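俳優の略歴をどう書くか ノエミ・トラパレさんの場合
映像文化演習 期末プロジェクト報告

1 はじめに

この報告は、俳優ノエミ・トラパレさんの略歴を、私たちの班が900字にまとめるまでの経過を書いたものです。班はイツェル・オルベラさん、ナジェリ・ガジェゴスさん、それに私で、指導はダヤナ・ベルムデス先生にお願いしました。

トラパレさんの名前を聞いてすぐに顔が浮かぶ人は、私たちの学年にはあまりいないかもしれません。私も最初は「グルケメロ」のお姉さん役の人、というくらいの覚え方でした。けれども家で話してみたら母のほうがずっと詳しくて、夕方の情報番組で司会をしていたころの髪型まで覚えていて、夕飯が冷めるまでその話になりました。そんなふうに、見ていた年代によって思い出す仕事がちがう人なのです。それなら略歴の書き出しは何から始めればいいのだろう、というのが出発点でした。

2 調べた資料

中心にしたのは、プラド劇場の資料室に残っている公演プログラムと、番組表の切り抜きです。切り抜きは200枚を超えていて、紙が薄く、めくるだけでも気をつかいました。同じ番組の再放送が混ざっていることに途中で気づき、オルベラさんが放送局ごとに束ねなおしてくれたおかげで、ずいぶん見通しがよくなりました。

もう一つは聞き取りです。制作会社プロコペンコで長く配役を担当されたエバリスト・カルデナスさんに、11月に50分ほどの約束でお時間をいただきました。お茶まで出していただき、録音を聞き返すと、私たちの相づちが多すぎて恥ずかしくなります。次に誰かの話をうかがうときは、もう少し黙って待てるようになりたいです。

3 司会者から俳優へ

資料によって食い違いがいちばん大きかったのは、映画に出るようになったきっかけでした。プログラムの紹介文には「父の勧めで」とあり、別の年のものには「舞台の代役をつとめたことから」とあります。どちらも短い一文で、出典は書かれていません。

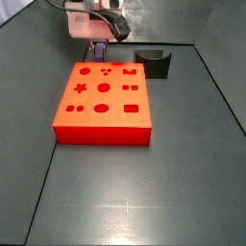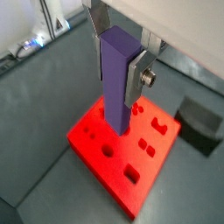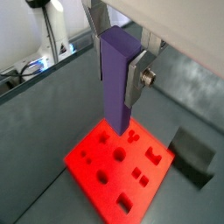 カルデナスさんのお話では、トラパレさんが「レセランセ」の配役に呼ばれたとき、用意されていたのは別の役だったそうです。明るくてよくしゃべる妹の役で、司会者としての印象からすれば自然な選び方だったのでしょう。ところが本読みを重ねるうちに、無口な仕立屋の役へと移っていきました。配役というと、私はつい、赤い型はめの板に紫の四角い棒を上から近づけていく、あの写真のような作業を思い浮かべてしまいます。穴の形は先に決まっていて、合うものを探してくるという考え方です。でもカルデナスさんは、役のほうも本読みのあいだに少しずつ形が変わるのだと、身ぶりをまじえて何度も話してくださいました。仕立屋のせりふは、最初の台本より減っているのだそうです。

このお話は、先に挙げた二つの紹介文のどちらとも重なりません。「父の勧め」は司会の仕事を始めたときのことではないか、とガジェゴスさんは考えていますが、裏づけになる資料はまだ見つかっていません。そのため略歴では、きっかけについて断定することをやめ、「司会者として活動したのち『レセランセ』に仕立屋役で出演」とだけ書きました。

4 書いてみて困ったこと

下書きは五回書きなおしました。初めの下書きは出演作を順に並べたもので、先生から「電車の時刻表みたいですね」と笑われてしまいました。たしかに読みなおすと、どこで息をついたらいいのかわかりません。次はその反動で、私が「グルケメロ」への思い入れをたっぷり書きすぎて、今度は作品の感想文になりました。湖のほとりで姉が弟の靴を乾かす場面は今でも大好きなので、削るのはつらかったです(報告書なら許していただけるかと思い、ここに書いておきます)。

役名の表記にも悩みました。プログラムでは「仕立屋」、番組表では「洋裁師」となっていて、同じ役なのに別の出演に見えてしまいます。本文は作品の字幕に合わせて「仕立屋」にそろえ、番組表の書き方は注に回しました。

家族のことをどこまで書くかについては、班の中で意見が分かれました。オルベラさんは、本人が公の場で話していないことは載せないほうがよいという考えで、私は、紹介文に印刷されているなら触れてもいいと思っていました。放課後に先生も交えて話し合い、お父さまについては本文から外し、資料一覧にプログラムの該当ページを示すことにしました。私はしばらく納得がいかなかったのですが、自分の略歴を知らない人に書かれるとしたら、と帰り道に考えて、今はこれでよかったと思っています。

5 残った課題

舞台の仕事はほとんど調べられませんでした。プラド劇場のプログラムには抜けている年があり、代役のお話が本当かどうかもそこで止まっています。資料室の方によると、未整理の箱がまだ棚の奥にあるそうで、整理がすんだら見せていただけることになりました。完成した略歴は資料一覧と一緒に演習室の棚に置いてあります。表記のまちがいなどに気づかれた方は、ガジェゴスさんまで教えてください。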